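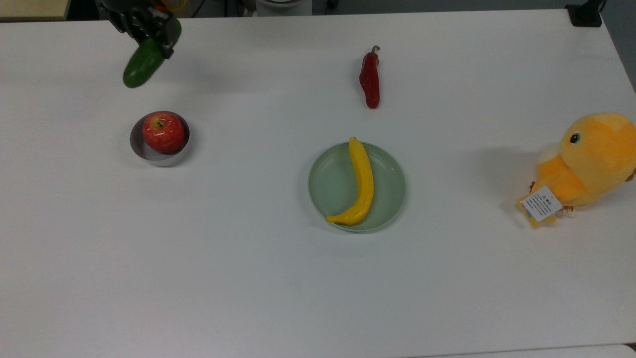 Un pepino en alto sobre la mesa blanca.

Cómo empezar con el péndulo (y no desesperarse la primera semana)

Me escribís mucho preguntando por el péndulo, sobre todo desde que di el taller de Nelgate, y como las respuestas me salen siempre larguísimas he decidido ponerlas todas juntas en esta página. Va dirigida a quien no ha cogido uno en su vida, así que, si ya lleváis tiempo practicando, podéis saltar directamente a la parte de las preguntas, que es donde casi todos tropezamos (yo la primera, y durante años).

Elegir el péndulo

Sirve casi cualquier cosa que pese un poco y cuelgue recta. Mi primer péndulo fue una arandela atada con hilo de coser, y le guardo más cariño que a la amatista que me compré después en Undale, que es preciosa pero se me enreda cada dos por tres. Si preferís comprarlo hecho, cogedlo antes en la mano y dejadlo colgar un momento. Hay piezas que una siente suyas enseguida y otras que parecen estar de visita. El mío de diario es un Voltero de latón, sencillito, con una cadena algo más larga de lo que necesito; la sobrante la recojo en la palma y listo.

Preparar el momento

Apagad el teléfono, bebed un poco de agua y sentaos con los dos pies en el suelo. A mí me va muy bien a primera hora, antes de que la cabeza se llene de recados, pero conozco lectoras que solo se concentran de noche, con la casa en silencio. Respirad despacio hasta notar que bajan los hombros. Si os gusta encender una vela, adelante – yo la pongo casi siempre – aunque conviene dejarla lejos de la cadena y de las mangas anchas.

Coger la cadena

Sujetadla entre el pulgar y el índice de la mano con la que escribís, dejando caer un palmo más o menos. El codo puede ir apoyado. Al principio se cansa el brazo una barbaridad, y con el brazo cansado el péndulo tiembla y una acaba viendo mensajes donde solo hay un hombro pidiendo descanso.

Aprender su idioma

Dejad el péndulo quieto y pedidle, en voz alta o por dentro, que os muestre el sí. Esperad. Puede girar, puede balancearse hacia vosotros o de lado a lado, puede hacer un movimiento tan pequeño que casi dé risa. Apuntadlo. Después volved a pararlo con la otra mano y pedidle el no, y más tarde el «ahora no lo sé», que es una respuesta muy digna y que usaréis más de lo que pensáis.

Repetid esto varios días antes de preguntar nada importante. Si el primer día no se mueve, guardadlo y seguid con vuestra vida. A una alumna de Undale le tardó 2 semanas enteras y hoy es de las que mejor leen su propio movimiento.

Hacer preguntas

Una pregunta cada vez, corta y con una respuesta posible de sí o no. «¿Me conviene descansar este lunes?» funciona mucho mejor que «¿Qué hago con mi vida?», que dejaría mudo a cualquiera. Evitad preguntar por terceras personas sin su permiso y no repitáis la misma cuestión hasta que salga lo que queríais oír (¡todas lo hemos hecho!).

Yo entiendo el péndulo como una manera de escuchar lo que el cuerpo ya sospecha. Por eso no lo uso para asuntos de salud, de dinero ni de leyes; para eso están los profesionales, y las decisiones siguen siendo nuestras.

Llevar un cuaderno

Anotad la pregunta, la respuesta, la hora y cómo os sentíais. Sesiones de 45 minutos son demasiado para empezar, con un ratito basta. Mi primer cuaderno tenía 66 hojas y tardé un invierno en llenarlo, y al releerlo descubrí que casi todas las respuestas confusas eran de días en que había dormido mal o discutido con alguien.

Limpiarlo y guardarlo

Al terminar, dad las gracias si os nace y envolved el péndulo en una tela suave. Para limpiarlo lo paso por humo de romero o lo dejo una noche en la ventana, con luna o sin ella. Cuidado con la sal y el agua: estropean algunas piedras y oscurecen el latón.

Si os atascáis con el «sí» y el «no», escribidme contando qué movimiento os sale y cómo apoyáis el brazo. Contesto despacio, pero contesto.

Lungu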